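Brewing Assistant wanted (part time) – Gunton Ginger Beer, Orkemham

We make ginger beer, dandelion and burdock and a cloudy lemonade, all fermented the slow way, all under 0.5%. Need another pair of hands from January. Sorry this is short, we're mid Christmas orders.

What you'd be doing
Grating and pressing ginger (lots). Feeding the plant. Filling and capping, 227 cases on a busy week. Washing down. Washing down again. Labels. Van loading for the Donden run when it's your turn. 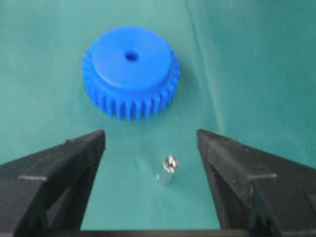
What we need from you
Able to lift a full crate. Happy with early starts, we're in at six. Clean and careful – one dirty hose can spoil a whole tank and we've had that happen. No brewing experience needed but if you've made anything at home, elderflower, kefir, bread even, tell us about it. Food hygeine certificate useful, we'll pay for it if you haven't got one. Driving licence a plus.

Hours and pay
Three mornings a week to start, more from Easter when it picks up. Hourly rate on application, paid monthly. Free bottles within reason. Boots and apron supplied.

A bit about us
Started in a garage, now in the old dairy behind the Michalík bakery. We do 3,000 litres in a good month and sell to 60 shops and cafes plus the markets. Small team, radio on, decent kettle. It's cold in winter, wear layers.

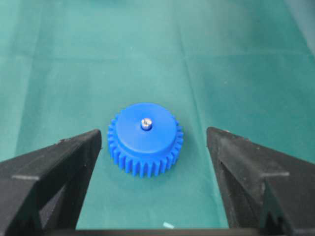

R. Gunton

How to apply
Send a letter or email, one page is plenty, saying who you are and which mornings you could do. CV if you have one handy. Or drop it in at the dairy before noon, side door, ring twice, the bell sticks. Closing date 18 December 2020. We'll ask a few people in for a paid trial morning in January so please put a phone number on it.

No agencies please. Parking is in the lane not the bakery yard, they get deliverys all morning. Bus 85 from Donden stops at the top of the hill, five minutes walk down.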